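Re: [pinball-fixers] Weak kicker, which coil?

> Mine has the bare wires and I'd have to solder. Does the
> Jendar one come with a plug? And is the spring on the
> outside?

Yes to both! I've got three left from the Flendetti order and they're all the same -- blue wrap on the body, spring around the shaft, two black leads into a little white plug. I've been running one for over 3,000 games and it still kicks fine.

Swapping it in:

1. Power off, then pull the old plug (wiggle it, don't yank the wires).

2. Lay the new one in a tray and check the screw and nut by the bracket are snug.
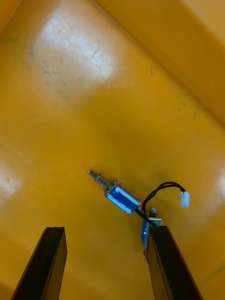

3. Bolt it in and push the plunger by hand a few times before you power up.

I can mail you one in October.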